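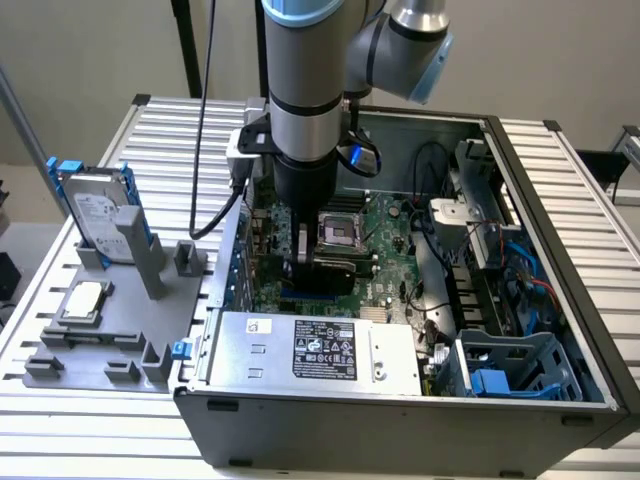
Re: [Jincombe-PC] Towers shutting down in the heat

November
Posted by Akihiko Hirose

Nayeli Castaño wrote:

> Hello all. The desktop in our back room at Cliltholm has started
> switching itself off in the afternoon. No warning, no blue screen,
> just black. Mornings are fine. It is a mid-sized tower, 6 years old,
> and it lives in the cupboard under the desk with the door shut to
> keep the noise down. I have run the virus scan and reinstalled the
> printer driver. My brother-in-law reckons the power supply. Before
> I spend any money, is there anything I should look at first? I have
> a screwdriver and some patience but I have never had the cover off
> one of these.
>
> Nayeli

Hi Nayeli,

Open the cupboard door. Leave it open for a week and see whether the afternoon shutdowns stop. A shut cupboard under a desk will get well above room temperature by two o'clock once the weather warms up, and the machine is breathing its own exhaust the whole time. I had the same trouble out at Sugawara the summer before last and lost a day to drivers as well.

If it still cuts out, log the temperature before you touch anything. Any of the free monitoring programs will do. Set it to write to a file every 20 seconds, then use the computer as you normally would. Read the last few lines after it next goes down. If the processor was sitting in the nineties you have a cooling problem. If it was at 55 or 60 and the power simply went, your brother-in-law may be right and I'd borrow a known good supply before buying one.

Cleaning comes next. Shut down, switch off at the wall, pull the lead out and carry the whole thing outside. The verandah is good, the kitchen bench is not. Take the filter off the front if it has one and rinse it under the tap, then let it dry fully in the shade. Hold each fan still with a finger when you blow the dust out. Use short bursts and keep the can upright. I don't use the vacuum cleaner on the inside of a computer, though I know others on this list do and we have had that argument. 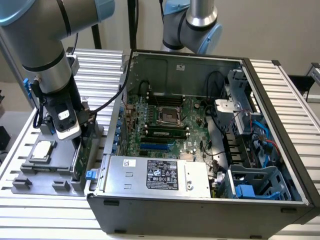 Fresh thermal paste is worth doing on a machine that age if the temperatures are high after a clean. Paste dries out and the cooler stops doing much. It is easiest with the computer lying down. Put it on its side with the panel off, the way the tower in the photo is, so the motherboard is flat in front of you and a dropped screw stays where you can see it. Undo the cooler a bit at a time, working across the diagonals, and twist gently before you lift. If it won't come, run the computer for ten minutes to warm it and try again. Clean off the old stuff with isopropyl, put a pea-sized blob in the middle of the processor and refit. Plug the fan lead back in. I have forgotten it, and the computer will beep at you or refuse to start.

On cost: the paste I used was under 15 dollars and there is enough in the tube for several goes. A new supply from Flistberg was 137 dollars delivered when I asked, so I would leave that until last.

Two other things from your message. Moving the tower up onto the desk will be louder, but a square of old carpet underneath takes the edge off. Also check that the power board isn't the one the bar fridge is on. Ours was, and the afternoon is when the compressor works hardest.

If you would like a hand, I'll be over your way later in the month and can bring the paste. Please post the log either way, the others with older machines will want to know.

Cheers,
Akihiko

PS to whoever asked about backups last time: yes, copy your documents off before you do any of this. An external drive is fine.

Recent on this list
- Rinsing filters, and how long to dry them
- Keyboard with sticky space bar, free to a good home
- Which monitor lead do I need?
- Vacuum cleaners again
- UPS for the storm season

Jincombe-PC list | Contact the list owner | Back to top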